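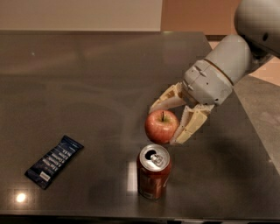 The two-fingered hand at the apple, demonstration table, Desinby laboratory.

Notes on the Spring Open Day at Desinby
2025-04-30

The Desinby laboratory opened its doors to the public this spring, and I attended as one of 39 registered guests in the afternoon group. I have followed the work of Ason, the company that runs the site, for some years through its reports, but had not seen its equipment in operation before.

Guests were received in the Cruickshank wing and given a short talk on safety. The talk was clear, though longer than the program allowed for, and the tour began late as a result. We were then divided into 4 parties. Mine began with the handling room.

The subject there was the grasping of everyday goods. An apple, a soda can and a snack bar in its wrapper had been set out on a dark table, and the arm worked above them. Our guide explained that each object presents a different difficulty. Fruit is uneven and bruises easily. A can that has been opened is less stiff than a sealed one and must be kept upright. A flat wrapper offers very little for a finger to get behind, and the staff spoke of it with evident respect.

I was most interested in the approach to the apple. One finger comes over from the far side while the other hooks along the flank, and the hold is loose. The fingers are pale, jointed pieces with open ribs on the inner side, and they look rather plain beside the smooth gray arm that carries them. I had expected something closer to a human hand. The guide remarked that two fingers are enough for most of what is asked of this station, and that a simpler hand is easier to repair.

According to the sheet handed out at the door, the station has logged 2,815 grasps under the present program, which is named Hindus after an earlier project at the same site. The sheet did not say how many were successful. I put the question to the guide and was told that a summary will be issued in May – I shall add a note to this page when it appears.

A request, should the organizers read this: the handling room is small, and those at the back could see little. A raised step along the rear wall would help a great deal. The question period was also brief, and several guests left with their questions unasked.

Attendance is free of charge, but places are limited to 300 for the whole day and must be reserved in writing. Parking is behind the Cruickshank wing.

Print this post | E-mail this post
4 comments

Contact | Copyright 2025, all rights reserved | Back to top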